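Narar Hand Guide
Teaching grip and wrist camera for small robot arms

Overview | Specs | In the kit | Setup notes | Questions

Show the arm once, then show it again a little differently. Hand Guide is a two-finger gripper with a wrist camera and a matching handheld leader grip. Squeeze the leader and the fingers on the arm close with you. Tilt your wrist and the arm tilts too. Everything you do is saved along with what the wrist camera sees, so each demonstration comes out as one tidy file, ready for training.

We love how quickly people take to it! Faith Makokha, who ran our first workshop at Nyanda, handed the leader to a room of students and had them picking things up before she had finished the introduction (she still hasn't given the second half of that talk).

Two ways to teach

Leader mode: hold the grip and steer the arm from across the room. Best for reaching, placing and anything near the floor.
Float mode: the arm goes light and you move it with your own hands. Great for tight corners and for showing a single tricky angle. Switch between the two with the side button, even in the middle of a recording.

Specs

Gripper weight: 421 g
Leader grip weight: 845 g with battery
Recording rate: 15 frames per second
Buttons you can assign: 17
Finger finish: matte black

In the kit

Gripper with wrist camera
Leader grip and charging cable
Two spare fingers
Mounting plate and screws
Pulis recording software

Setup notes

Start with a pick-and-place job that has an obvious beginning and end. A roll of tape on the floor and an open container beside it make a lovely first task. The roll is low, it can be taken by the rim or across the whole width, and you'll want to show both. Begin each take with the fingers open and the roll between the tips in the camera view. 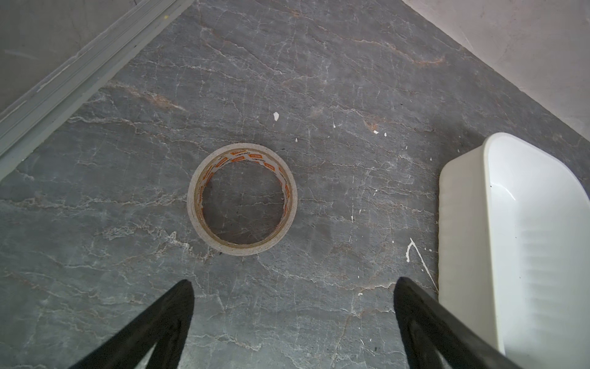
Move the roll a hand's width between takes, and turn the container now and then. Slow, steady approaches train better than fast ones. If you fumble, keep recording and fix it, then tag the take "recovery" in Pulis. Those takes are worth having.

Busy floors are fine. Veins, specks and scuffs all help the arm learn to look for the object itself, so there's no need to lay down a plain mat.

Questions

Can I use it left-handed?
Yes. Flip the strap and choose "left" in the settings.

Can I delete part of a take?
You can trim the start and the end. Cuts in the middle are planned for July.

Who do I write to about mounting plates?
Neema Barasa at the Narar workshop desk. Send the bolt pattern of your arm and a photo of the flange.

Page updated 2026-02-13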